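The Last Wash in Clindden

The launderette in Clindden has 22 machines, of which the one by the window has been about to be mended since September. There is a bench, a change machine that dislikes most change, and a noticeboard where the same kitten has been looking for a home for so long that it must now be a cat.

I started going when my own washer died in the middle of a duvet cover. I meant to go twice. That was two years ago, and I now have opinions about dryers, which is not how I saw my forties going.

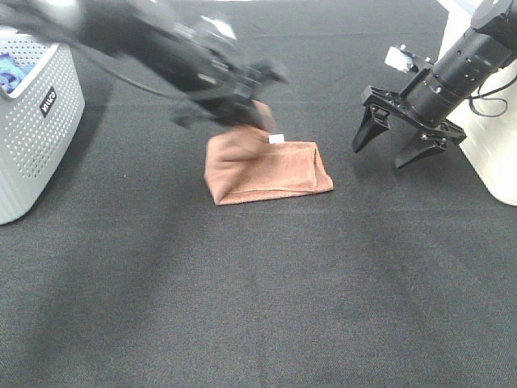

The place belongs to Ingegerd Hovland, who bought it from a man retiring to Portugal and has been regretting the boiler ever since. Her view of the trade is not a romantic one. People imagine a launderette as a sort of village pump, she told me, all gossip and borrowed soap. Mostly they sit and look at their phones, and then they leave a sock.

The socks go in a drawer. It's a deep drawer. Once a year she tips the lot into a rag sack and starts again, and within a day somebody comes in to ask after a grey one.

What does get people talking is the folding. Gus Gallagher, a retired bus driver, folds in thirds and will not hear a word for halves. Imani Marchetti rolls everything, towels included, having once shared a flat with one shelf. I've seen the pair of them go at it for the length of a spin cycle — politely, but with a good deal of sighing. I'm a halves man myself and have learned to keep my back to the room.

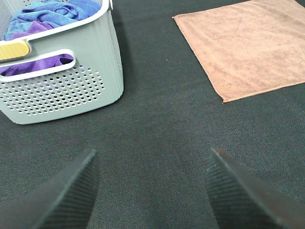 Last winter the landlords, a firm called Planbridge, wrote to say that the parade was to be "refreshed". Clindden has been refreshed before. We lost the fishmonger that way, and gained a shop selling candles that smell of fishing villages. The drawings showed a coffee bar where the dryers are, with slim people laughing at a laptop. None of them seemed to have any washing.

Ingegerd pinned the drawings up next to the kitten. Somebody added a speech bubble. Then Planbridge went quiet, as such firms do, and a new lease arrived with the rent up and the coffee bar gone. She signed it, put 20 pence on a service wash and waited for the uproar. Gus complained for a fortnight and still comes in twice a week.
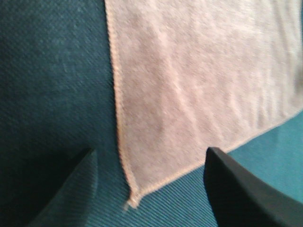
A pale pink towel, lying mostly flat.

She'd like to do another ten years if the boiler will. Her nephew thinks she should take cards and put in an app that tells you when your load is done. Ingegerd says they already have one of those, and it's her, shouting. The machine by the window is getting a new door seal after Christmas. The part has been ordered, and I've seen the receipt.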